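Technology > Features > Machines at Home

The Kitchen That Isn't There

The hardest-working kitchen at Fallemberg has no plumbing, no smell and no rent. It lives on a server, and in it a robot arm practices putting things away, all night, without anyone having to buy a second bowl.

The project is called Sollirent, and its idea is simple enough to explain over dinner. Teaching a robot in a real room is slow. So the team builds rooms in software, changes the furniture, the lighting and the clutter between tries, and lets the arm fail where failure costs only electricity. The latest batch holds 191 kitchens. Their decorators, it must be said, have range.

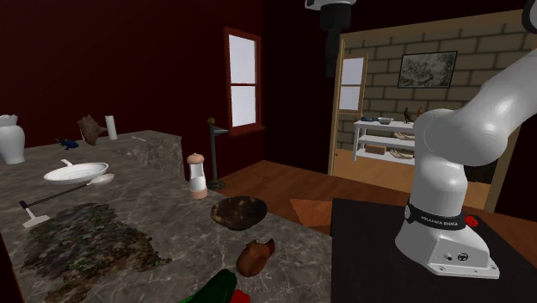
Greserard, the rival lab across town, holds that a simulated pepper is a poor teacher, having no weight worth mentioning and no talent for rolling under the stove. Sollirent's reply is a number. Arms trained only in the software kitchens, then switched on in a real one, finished 55 tries out of every hundred. Arms trained in a single tidy virtual room managed 2.

Fifty-five is a modest grade, and a person who put away that share of the groceries would hear about it. The gap is what pleases the team. Variety seems to do more for the arm than polish, and a badly matched room may teach it as much as a handsome one. The method still stumbles on anything soft, and dish towels remain undefeated.

The next batch is due out on 6th May. It will have drawers.

Comments

Qian: So it's 55 out of a hundred in one real kitchen. Whose? Try mine.

marblehead56: My teenager also trained in a simulation. Zero so far.

Slow Cooker: Would like to see the towel footage, please.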